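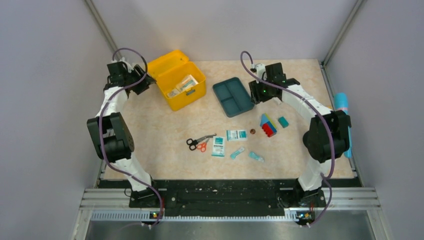
# Chapter 2: The Walls of Stondthorpe

In the last chapter we looked at how market towns grew up along rivers and old roads. In this chapter we turn to how one of those towns defended itself, and who paid for it.

Stondthorpe stands on a low ridge above a river crossing. By the early twelfth century it had a church, a mill, and a market. It had no wall. A ditch and a bank of earth ran along the north side, where the ground is flat, and the other sides relied on the slope and the river. The bank was topped with a timber fence that needed frequent repair.

During the civil war between King Stephen and the Empress Matilda, the town was raided at least once. Part of the fence was burned, and the mill was out of use for a season. We know this from a later complaint by the miller's heirs, who were still arguing over the lost rents a generation afterward.

## The charter of 1156

The charter is short. It confirms the market and lets the townspeople collect a toll on carts entering by the north road. The money was to be spent on "the closing of the town," a phrase that most readers have taken to mean a stone wall. Raquel Seixas, who edited the town records, reads it more loosely. In her view it covered gates, ditches, and fences as well, and the first stone was laid many years later.

The toll roll lists 147 households that owed labor on the defenses. Each had to send one adult for a set number of days after harvest, or pay for a substitute. Widows who headed a household were not excused, and several of them appear in the roll as paying in grain.

The list should be read with care. It leaves out people who lived on church land, and it leaves out servants and lodgers. It can't be used by itself to work out the population of the town.
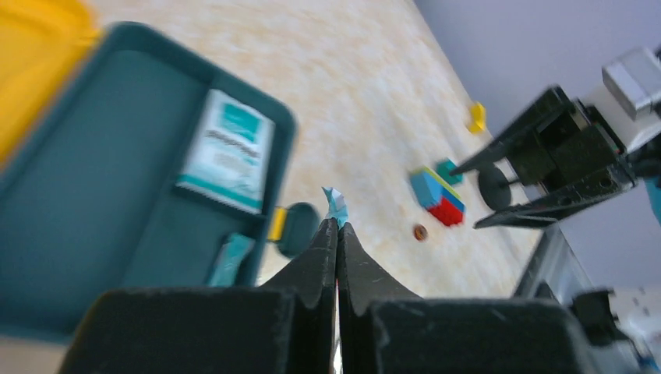
## Building in stone

The oldest stonework that survives is at the foot of the north gate. It is local limestone, set in thick beds of mortar, with a core of rubble. The upper courses are later and use smaller blocks. Benedek Dobos surveyed this stretch and found two clear breaks in the work, each with a change in the mortar. He took them as signs that building stopped and started again as toll money came in.

The finished wall never went all the way around. The river side stayed open except for a short length beside the bridge. This was common in smaller towns. A full circuit cost more than most could raise, and a steep bank or a wide stream gave some protection for free.

Gates mattered as much as the wall between them. They were the places where tolls were taken, where strangers were questioned, and where the curfew was kept. The north gate had a room above the arch for the toll keeper. The accounts mention its roof, its lock, and a bench. In one year the town spent more on the roof than on the wall itself.

## Sources for this chapter

Three kinds of evidence are used in the pages that follow:

- **Written records.** The charter, the toll roll, and a book of town accounts that runs to 171 leaves, several of them damaged by damp.
- **Standing remains.** The north gate, a length of wall behind the church, and the line of the ditch.
- **Place names.** Street names such as Ditch Row and Gate End, which keep the line of the defenses where nothing is left above ground.

**Terms to know:** bank, charter, circuit, course, curfew, murage, rubble core, toll roll

*Murage* was a toll granted to a town for building or repairing its walls. The word came into regular use after the date of the Stondthorpe charter, but the arrangement described there is much the same. We begin with the ditch, the oldest part of the defenses, and with the people who were made to dig it.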